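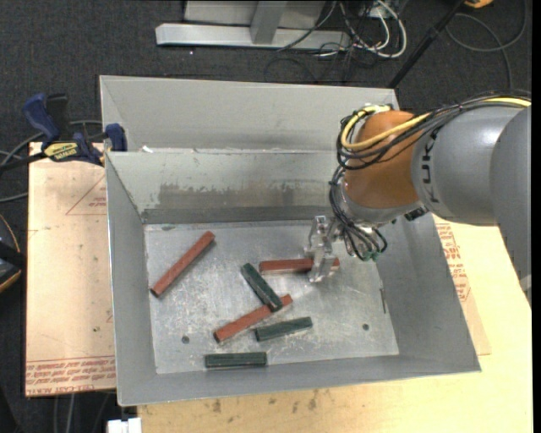
Figure 2. Painted sheet-metal bin with a worn inner wall. The paint is scraped away in a wide band along the slope, and the floor of the front compartment is bare and scratched.

4.2 Where the paint fails first

The wear survey covered 139 painted steel containers at the Warneva sorting hall, all of them in daily use for small packaged goods. Each container was graded by eye on a five-step scale, from intact paint to bare metal, and the grade was recorded separately for the floor, the side walls and any sloping surface. Bepari graded every container twice, with a gap of a week between the two rounds, so that the second grade was given without the first at hand. Where the two grades differed, the worse one was kept.

Sloping surfaces had the worst grades overall. In 57 containers the paint on the slope was gone down to metal or primer over at least a hand's width, while the upright walls of the same containers still had most of their coating. The edges of the bare areas tended to be ragged, as in Figure 2, with small flakes lifting at the border. We take this to mean that the coating fails in two ways at once: it is rubbed thin by sliding goods, and it then lets go along the edge of the thin patch when something catches it.

Floors were harder to grade. Some containers had been supplied with unpainted floors and others had lost their floor paint in use, and the purchase records did not always say which was which. Zura kept a parts list for its own containers, but the older Rutkowska stock came without one. We therefore left floors out of the comparison between suppliers and report them only as scratched or not scratched.

Paint thickness was measured with a handheld gauge on the upright walls, at a point 200 mm from the nearest corner. Thickness there did not predict the grade of the slope. Containers with a thick coat on the walls were as likely to have a bare slope as those with a thin one — a result we had not expected, and one that may come from uneven spraying on the angled parts. We could not check this, as the coating on the worst slopes was too far gone to measure.

The Clitel containers had been repainted once, in February of the year before the survey. Their slopes were graded no better than those that still had the factory coat. The hall staff told us that the repainting was done over the old surface with only light sanding, and the flakes we collected from these containers often came away in two layers. Section 4.3 looks at those flakes in more detail.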